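Cutlery in the drawer or out on the counter?
Forum > Kitchen & Home > Small kitchens
Replies: 8 | Views: 3,686

pantry_moth
We moved into a rental in February and the kitchen has two drawers. One is too shallow for a ladle. I've been keeping silverware in a jar by the stove and it gets greasy. Does anybody keep theirs in open bins on the counter? Looking for what works day to day, not a remodel.

Gus_in_Duluth
Drawer. Always the drawer. Anything left out near a stove gets a film on it in a week.

lowshelf
We've used open bins for over 2 years. Ours sit on the side away from the stove and I wash them when I do the dish rack. Forks and spoons in one, knives in another, odd stuff in the third. My mother-in-law hates it.

Hjørdis Myklebust
I agree with lowshelf about keeping them away from the stove. Get bins with a handle hole so you can carry the whole thing to the table. Clear or tinted plastic is easier than wicker, which holds crumbs and can't go in the sink. I'd put chopsticks in their own bin, lying flat. If you mix them with spoons you end up digging.

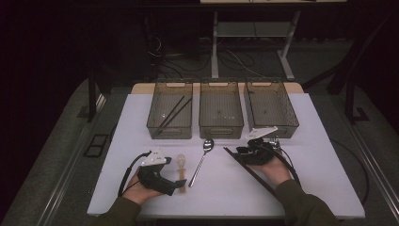
Last edited by Hjørdis Myklebust on 8th December

I should add that you need to measure the long things first. My first set came from Clernik and the chopsticks only fit corner to corner. I kept them anyway. The Fledodov ones are longer but they slide around on a smooth counter.

Gus_in_Duluth
So now you have three bins taking up the counter because you don't want to use a drawer. In a small kitchen the counter is the one thing you can't spare.

lowshelf
She said she has two drawers, and one is too shallow. What goes in the other one, then? Mine has the foil, the towels and the can opener.

Gus_in_Duluth
Hang the towels. Put the foil on top of the fridge. Silverware goes in the drawer with a tray. I paid very little for a Pliklow tray and it has lasted through three apartments.

pantry_moth
Thanks, all. The good drawer is 11 inches wide inside, so most trays don't fit. I'm going to try two bins on the shelf over the sink and leave the counter alone. The big serving spoons can go in the closet with the holiday dishes.

Hjørdis Myklebust
A shelf is fine if you can reach it without a stool. Put the everyday forks on the side nearest the table.

lowshelf
Check that the shelf has a lip. Mine doesn't and I've had a bin come down on me once.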